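How to Pack a Thin Plastic Bag So Nothing Gets Squashed

I love a good grocery haul, and I've gotten a bit obsessed with packing mine well!
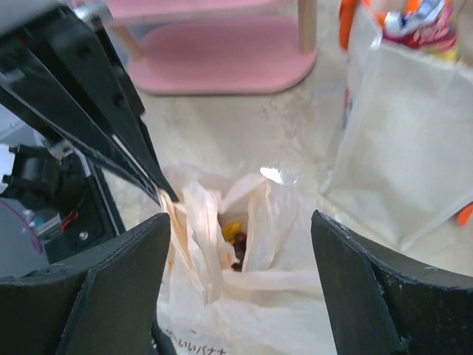 A reader in Statodville wrote in to say that her tomatoes always end up under the cans, and could I please start with the bag itself. Happy to!

Step 1. Open it all the way. Thin bags cling to themselves, so rub the top edge between your fingers until it parts, then push your fist right down to the bottom. You want a deep hollow with the sides standing up — even crumpled sides are fine.

Step 2. Heavy things go in first. Cans, jars, potatoes, a carton of milk laid flat. Keep them close to the middle and the bag will hang straight when you lift it.

Step 3. Fill the gaps with small, sturdy items. Lemons and onions are perfect for this (I get way too much joy out of a lemon that fits exactly).

Step 4. Soft fruit on top. Bananas go in last with the curve facing up, and peaches sit next to them, never under.

Step 5. Gather the top loosely and pick it up by both sides. Don't knot it! A knot pulls everything inward and you'll be tearing the bag open at home.

If it's a long walk, split the load into two bags. I stopped putting more than 5 cans in one bag last September, after a very messy trip home — peach juice all down my leg.

Flatten the empties and save them for next time.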